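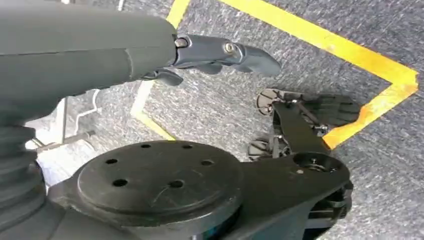

How do you store loose hubcaps on a metal shelf without scratching them up?

Stand them on edge in plastic crates with something soft between each one, and keep the crates on the bottom shelf.

Asked in Garage & Workshop, April

Longer version of my question. I've ended up in charge of the parts corner where we sort used wheel covers, and it's a mess. We have a blue slotted-angle shelving unit, two shelves, the lower one sitting just off the floor. Right now the covers get stacked flat like dinner plates on the top shelf and they slide all over the place because the paint is so shiny. Every time somebody pulls one from the middle, three others come down with it. Some of them were already scuffed when we got them, but I'd like to stop adding to it! I can spend a little money (not a lot) and I can't drill into the walls. We'll have close to 300 of these by the end of the summer, though not all on one shelf, obviously. I also want a spot on the floor to set things down while sorting. What works for you?

3 answers

Answer 1 (marked as helpful)

I did this for years with takeoffs from a tire shop, so I have opinions. Skip the flat stacking completely. The weight isn't the problem, it's the clips on the back of one cover grinding into the face of the one under it.

What I'd do with the shelf you've got:

1. Clear the lower shelf and put vented plastic crates on it. The kind with slots in the sides are great, you can see what's in there without dragging the whole thing out, and grit falls through instead of building up in the bottom.

2. Stand the covers up on their rims, all faces pointing the same way, with a sheet of foam or an old towel between each pair. I get 7 to a crate before it gets too tight to pull one out with one hand. Yours may be bigger or smaller so test it first.

3. Tape off a set-down square on the floor right in front of the shelf. Yellow floor tape is easy to see and people respect it more than you'd think. Make it big enough for a crate and keep it empty when you're not sorting. If you let one box live there for a day, you've got a permanent pile.
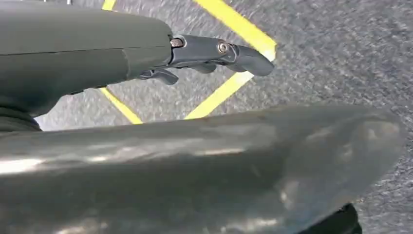
4. Leave the top shelf for light stuff only. Put a strip of rubber drawer liner down first so nothing skates off the front. I bought a roll of the Torier liner and it's been fine, it doesn't stick to the paint in hot weather like the cheap one did.

5. Label the crates by size on the short end, big letters. I use a paint marker on masking tape — easy to peel off when the contents change.

If your posts have little feet, check them too. On carpet the whole unit can lean a bit once it's loaded, and I ended up shimming one of mine with a square of plywood.

Answer 2

Crates are good but I want to add something about cleaning, because dirt is what does most of the scratching. Wash them BEFORE they go in. Warm water, dish soap, soft brush, and get in between the spokes. The turbine kind with the curved spokes are the worst, they hold brake dust way down by the hub and you can't reach it with a sponge. I use a bottle brush.
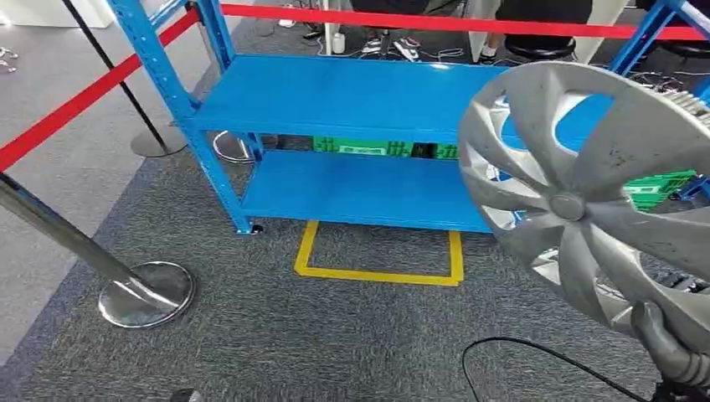 Then let them dry all the way before you put any towel between them, or you get a smell you won't forget (ask me how I know). I also go through with a rag and sort by condition while I'm at it. Clean and smooth goes in one crate, scuffed goes in another. The scuffed ones don't need foam, so that saves you some. When I had 100 to do at once I split it over a few evenings with the radio on and it wasn't bad at all.

One more thing, pick them up by the rim with your fingers behind the edge. The spokes on the plastic ones can crack if you grab them there when it's cold out.

Answer 3

just hang them on hooks?? we got the Plultuvo ones that clip into the holes in the posts, no drilling. doesn't hold many but it looks cool

Comment from the original poster

Thanks all! Going with the crates and the tape square. I looked at the hooks but I'd need way too many of them. Does anybody know if the Ene foam sheets leave marks on silver paint? The package doesn't say and I don't want to find out the hard way.

Reply to comment

Haven't used that brand, but I'd try it on one of the scuffed ones and leave it for a couple of weeks.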